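Ticket 482: round black tray, sticky patches and smudges that won't shift
Opened by: Haneul Bang (Ha-neul on the staff list, same person!)
Site: Skaltcombe, tea room
Status: Closed, with one bit carried over
Opened: Nov 9, 2025

First entry

Hello So-yul, me again. You said to put things in the log instead of catching you on the stairs, so I'm being good and putting it in the log.

It's the big round black tray, the one with the raised rim. It won't come clean. I wash it, I dry it, I put it back on the table, and when the light comes in sideways it's all smeary again, like somebody has been over it with a buttered thumb. It also has a tacky feel in places, and when you lift a plate off it there's a little tug. I don't think it's harmful, it just looks grubby, and I'd be cross if I were a customer and my cake arrived on it.

Things I've tried so far:
Hot water and the ordinary green washing-up liquid, twice.
Same again with the soft brush.
Leaving it to soak in the big sink over lunch, which annoyed everyone because you can't fit anything else in there with it.
Drying it with a tea towel, then drying it with a different tea towel in case the first one was the trouble.

The square black one doesn't do it, or not so I've noticed. Same sink, same cloths. So I'm a bit stumped.

Reply from So-yul Ha

Thanks Ha-neul. Few questions before I order anything. Is it sticky all over or only in the middle? Has it been through the dishwasher? And has anyone used the Dredimo spray on it? The label says it's for worktops and it does leave a film if you don't rinse it. Also please don't use the scourer, the surface is scuffed enough already.

Second entry

Right, answers. Sticky mostly where the plates sit, so the middle and a bit to one side. Not through the dishwasher as far as I know, it's too wide for the bottom rack unless you take the cutlery basket out (I did try, and then I couldn't get the door shut). And yes, ahem, the Dredimo. I've been giving it a quick squirt between servings and wiping it off with kitchen roll. I didn't know you had to rinse it! I'd been doing that since we got the new bottles, so that would fit.

While I was at it I had a look at how we're laying the table, because I've been moaning about the plates as well and it may as well all go in one place. We've got the light blue plate, the pale yellow one and the greyish-green one, and the big tray really isn't wide enough for the way we use it. Blue goes on first, up towards the back left, and it pokes out over the rim. Then yellow goes on the right and hangs over the side. By the time you get to the green one there's nowhere for it to go except the bare table.

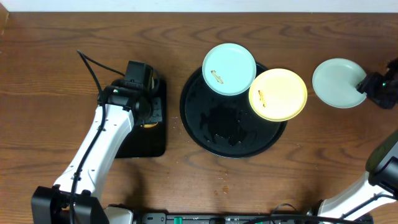 I know that sounds like fussing, but a plate sitting half on a rim isn't flat, and if you put a cake down on the wrong side of it the whole thing can tip. It happened to me in February with a slice of lemon drizzle and I still think about it. It also means you're forever nudging plates back into place with your fingers, and then of course your fingers have been on the tray, and there are your smudges again. So I reckon it's two problems helping each other along.

Reply from So-yul Ha

OK, I think the spray is most of it. Could you do this for me, in this order:

1. Wash the tray in warm water with a small amount of washing-up liquid.
2. Rinse it under the tap, both sides, for longer than feels necessary.
3. Wipe over with one part white vinegar to four parts water.
4. Rinse again.
5. Dry with one of the blue microfibre cloths, not a tea towel. We wash the tea towels with softener and it comes off on shiny things.

Then leave it alone overnight and tell me how it feels before anyone puts a plate on it. As for the plates, I looked in the Steststead catalogue and they do a larger round tray, item 1004, same sort of thing in black. There's also 912, which is an oval. I'm not keen on the oval.

Third entry

Did all that. The tackiness has gone! I ran my hand right across it this morning and it didn't drag anywhere. It took me two goes with the vinegar, the first time I was a bit mean with it, and the kitchen smelt like a chip shop until I opened the back door.

It isn't perfect to look at. The scuffs are still there and they catch the light, so from some angles you'd swear it was dirty when it isn't. I can live with that. I've moved the Dredimo to the shelf by the worktops and stuck a bit of tape on it saying NOT TRAYS, in capitals.

I measured the plates as you asked, and the three of them won't go on the round tray flat, whichever way you shuffle them. Two would if they were the small side plates. So for now I'm putting one plate on the tray and the others straight on the table. The table's got such a nice warm reddish colour to it that the pale plates look rather lovely on it anyway, and I only need to wipe the crumbs up after.

I agree about the oval, by the way. It looks like something you'd serve a salmon on.

Reply from So-yul Ha

Good, glad it was the spray. I'll mark the sticky surface as fixed. The 1004 is out of stock at Steststead until the next delivery and I'm not paying extra to have it rushed, so I'll carry that part over to a new ticket. We do have 200 paper doilies in the store cupboard if you want something under the cakes in the meantime.

Fourth entry

Thank you, but no to the doilies, they stick to the icing. Could we have more of the blue cloths though? We're down to the last clean one and I've hidden it behind the teapots.

Reply from So-yul Ha

Cloths added to the order. Closing this one.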